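In defence of the grocery bag

2 Mar 2023

Every year I am asked to say a few words to parents about what their kids will be building in the robotics club, and every year I watch the faces when I get to the bit about groceries. They were promised robots. They have seen the videos where the robots do backflips. I am standing there in a club polo shirt telling them that their child, who is very bright and has been told so, will be spending the better part of two terms on bags.

I'd like to make the case for bags.

Our club used to do what most school clubs do, which is enter the Vadier Cup. If you haven't been, the Vadier Cup is a fine day out. There is a painted arena, a buzzer, a canteen with a long queue, and a great many small machines pushing foam blocks into corners. The blocks are all the same. They are the same size, weight and colour as last year's blocks, and a family with a spare weekend and a credit card can order a set and practise at home. We came home with a trophy one July and I have it on a shelf, where it holds up some folders.

What bothered me was the drive back. I asked the students what they had learned and got a thoughtful silence, followed by a detailed account of how to push a foam block into a corner.

So we switched to the Gandix Challenge, which has no arena and no buzzer and, I am sorry to say, no canteen. Teams get a table, a pair of arms and a list of household jobs. The rulebook runs to 148 pages, of which I have read the ones about scoring. Clubs choose their own props. Ours chose shopping, mostly on the grounds that it could be eaten afterwards, and I have yet to hear a better reason from an adult.

The trouble with a plastic bag

A foam block is where you left it. A plastic bag is wherever it feels like being. It folds, it shines, it sticks to things, and it has opinions about air. You pick it up by the neck and its contents swing. You let go and it sits down in a different shape.
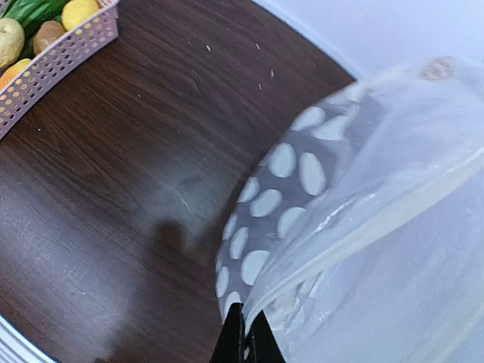
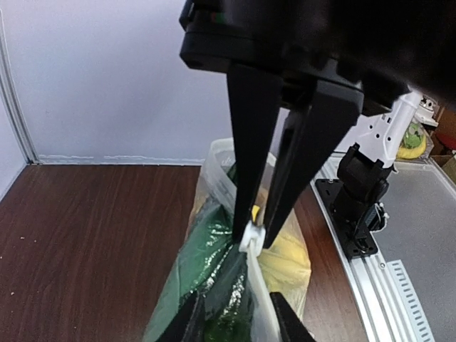

The case against

I have heard the objections, several of them from my own committee of one.

The first is that it is slow. It is. A six-year-old can hand you a bag of fruit without looking up from the television, and our arms need a good run-up and a kind word. A visitor once timed us and gave up before the arms did. But slow is where the thinking goes on. When a gripper closes on thin film, there is a great deal to argue about: how hard, how high, which bit of the plastic is the neck and which is just plastic. I have heard fifteen-year-olds debate this with a heat I have never managed to raise over quadratic equations.

The second is that it looks dull. A parent told me it was like watching someone unpack the car. I said yes, exactly, and we looked at each other for a while with no progress made on either side.

The third is money, and this one I take seriously. The Vadier kit is cheap. Arms are dear. We had a grant of $1000, which bought the sort of parts you stop noticing once they are screwed on, and the arms themselves came on loan through the Aigner scheme, with a form for every joint. A school without somebody willing to fill in forms will have a harder time of it, and I don't think that's fair. If the people who run these things want to spend their sponsorship on something other than lanyards, I have a suggestion.

What the marks don't show

Last season we placed 19th. I put it in the school newsletter, where it appeared beneath the swimming results in a smaller font. The Cumetti Shield, which goes to the best student logbook, went to another school as well, and having seen their handwriting I can't complain.

Our own logbook is not pretty. There is a page that says only "bag" and is underlined 5 times. There is also a long entry, written by a student who had not volunteered a full sentence in class since I'd known her, on why a lemon is a kinder thing to lift than a bunch of leaves. It has diagrams. It has a section on what she would try next, and a crossed-out section on what she had been sure of the week before.

I would swap the trophy for that page, folders and all. The Vadier people have written to ask if we'll be back this July, and I have told them we are busy with the shopping.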